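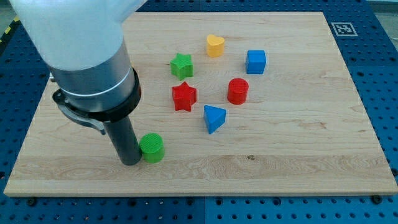 Figure 4. Rod tool at the board, with the block set laid out for a pushing task.

4. Setting up and running a pushing task in Flitura

This section covers the preparation of a planar pushing task in the Flitura control software. It assumes that the arm has been mounted and powered as set out in Section 2 and that the rod tool has been fitted as set out in Section 3. Operators who have not completed the site safety briefing must not proceed past step 4.

4.1 Before you begin

The perception module finds the table by means of the square marker. The marker must lie flat on the table and must not be covered by the board, a block or a cable. Blocks may be placed in any arrangement, provided that each rests fully on the board.

Caution: Keep hands and loose clothing clear of the table whenever the status bar reads ARMED. The arm may move without further warning.

4.2 Procedure

1. Start the Trevor service on the control computer and wait for the status bar to read IDLE.

2. Open the Scene tab and select Find Table. The marker outline is drawn in green on the live view when it has been found. If the outline is amber, the marker has been seen but its position is not steady; see 4.4.

3. Select Fit Board. Drag the corner handles until the outline follows the edges of the board on all sides. The planner treats this outline as the limit of the working area.

4. Select Detect Blocks. Each block is listed by colour and shape, for example "star, red" or "cylinder, green". Check the list against the board and correct any wrong label by hand.

5. Open the Tool tab and choose Rod. Enter the rod length recorded during fitting. Do not use the length from an earlier fitting, even where the same rod has been put back.

6. Set the tip height. The default keeps the tip 3 mm above the board during a push. For free moves between pushes, the planner raises the tip by a separate amount, which is set on the Motion page.

7. Enter the instruction in the Task box, or load a task file. Instructions should name both the block to be moved and the place it is to go, such as "push the green cylinder to the red star".

8. Select Preview. The planned path is drawn over the live view. Read it through to the end before continuing.

9. Select Arm, then Run. Keep one hand near the stop button until the task has ended.

Note: Where two blocks share a shape, the colour must be given. Flitura will refuse "push the star" if more than one star has been detected, and will return error 112.

4.3 Planner limits

The planner tries up to 1,000 candidate paths for each push. If none is accepted, it returns error 471 and the arm stays where it is. The usual cause is a block set too close to another for the rod to pass between them. Move one of the blocks by hand – after returning the system to IDLE – and repeat from step 4.

4.4 Marker not steady

An amber outline is most often caused by glare. Adjust the room lighting and select Find Table again. If the outline remains amber, check that the camera bracket is tight and repeat the camera calibration in Section 2. A calibration made with the old Drolten bracket is not valid for the current one.

4.5 Ending a session

Select Park and wait for IDLE before reaching over the table. Logs are saved when the Trevor service is closed in the normal way; cutting the power will lose the current log.

Questions on this section should be sent to Rommel Samonte, Trundex Technical Documentation.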